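Octavian Stoica spent most of April on one fault: an arm that closed its gripper before it had finished coming down.

"It passed 271 runs in simulation and then drove a fingertip into the ramp," he says. The joint limits were sound. The height offset was not — it had been measured from the tabletop, while the arm is mounted on a pedestal.
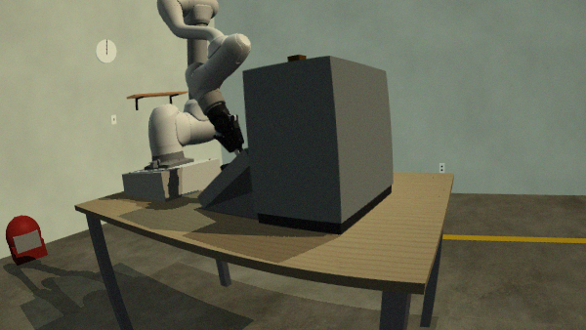
Finding the offset

Stoica logged fingertip height at each step and compared it with the slope. "The error was constant, so I stopped blaming the controller." Contact force is now capped, and any breach halts the run until someone clears it by hand.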